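# Shared desk accessories: revised loan policy, Nastamlow Library System

**Nastamlow_Circulation** wrote:

Effective Wednesday, June 24, 2026, keyboards, mice and headsets at the Clamham and Cesby branches will be issued at the front desk against a library card. The loan period is one day, in-branch only. Patrons may bring their own accessories and connect them to any public workstation with an open port. Comments on the policy are invited in this thread and will be reviewed in November.

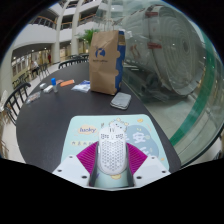
**claypit_reader:** The one-day loan is reasonable, but I must object to the card requirement. Many people who use the Clamham workstations are visitors or are between addresses, and they cannot obtain a card on the spot. Under the old arrangement they could simply sit down and begin.

**Nastamlow_Circulation** wrote:

The concern is noted. A guest pass will be accepted in place of a card. Guest passes are issued at the desk on request, and proof of address is not required.

**ferri_lane** wrote:

I support the change. Last year's branch report listed 393 accessory requests at Cesby and 22 items never returned. Public money paid for those items, and a signature at the desk is a small thing to ask.

**claypit_reader** wrote:

The same report gives 226 requests at Clamham and does not list a single loss. I do not see why both branches should be placed under one rule.

**ferri_lane** wrote:

Separate rules would confuse patrons who use both branches – and the staff who rotate between them.
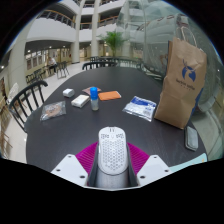

*Posted by* **hollis_stacks** | Member | 50 posts

I would ask that lightweight mice be kept among the loan items. Patrons with wrist pain find the heavier models difficult to use for a full session. I would also ask that left-handed patrons be consulted before any new order is placed.

**Nastamlow_Circulation** wrote:

Both requests have been added to the review file. Until then, patrons who need a particular accessory may reserve it by telephone one day ahead.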